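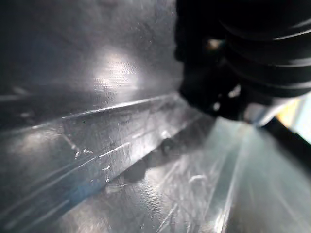

## Ticket 1755 — scratches on the metal edge, Nastberg workshop

**Status:** still open, I'll get back to it
**Opened:** November, just after lunch

Hi again, me with the scratched metal. I went over the sloping part with the Drirnden cleaner like you suggested and I'm still not happy with it. There are fine scratches going every which way, plus a little cluster of white nicks, and a small hooked mark lower down that bugs me more than all the rest put together.

### What I've tried

- Warm water and dish soap, soft cloth. No change that I could see.
- Drirnden cleaner, left on for 10 minutes and wiped off. It got rid of some greasy fingerprints (mine, sorry) but the scratches stayed put.
- Grey Thorlacius pad on a hidden spot underneath. I stopped pretty quickly — it dulled the finish and I didn't want to do that out front.

### What I'm stuck on

The dark panel above the ridge has a patch of fine rippled lines, and I can't decide if that's in the finish or if it's damage. It shows up right where the light bounces off. There are tiny pale specks near it too. Could be dust, could be pitting, I haven't run a fingernail over them yet.

Also, there's a small rounded dark spot on the lower edge, right by a really bright glint. Is that a chip? A hole that's meant to be there? The Jesero parts sheet has 194 lines on it and I gave up looking around page 4.

### Update, 4 pm

Fingernail test done! It catches on the nicks but slides straight over most of the fine scratches, so I'm guessing those are shallow. Couldn't feel the ripples at all. I'd love to know what grade of polish is safe for the silver part, and whether I should mask off the dark panel first. I've got painter's tape here if that'll do the job.

Not touching it again till I hear from you.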